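illach-bottles: notes on the dataset and the grasp planner

Hello! I keep this file next to the code so I stop answering the same three emails. Illach is my pick-and-place stack for a small printed arm, and the bottles set is what I train the grasp scorer on. There are 2669 episodes in the folder. After I threw out the ones with dropped frames or a stalled wrist servo, 2486 were left, and those are the ones in the index file.

Clear plastic is a pain (my old depth code saw straight through it), so the planner now looks for the label and the cap ring first, fits a long axis between them and offers grasps near the neck. 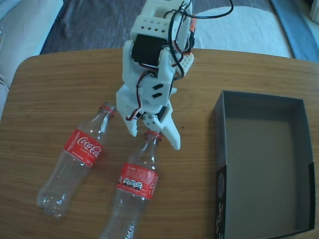 Clonosthorpe, November

The new release is up! Main change: the approach path now comes in from straight over the neck, where before it swept in sideways and tended to roll the bottle. If you have old configs, rename approach_side to approach_top or the loader will moan at you.

Splits are 2000 for training and 400 for validation. The remaining 86 are my test set, please don't tune on them.

To run it, start the Bhatia driver, wait for the homing message, then run plan.py with the index file. Logs go to the alwood folder, named after my old laptop, and I can't be bothered to change it now.

Known bug: two bottles lying close together sometimes get one merged axis. Patches very welcome!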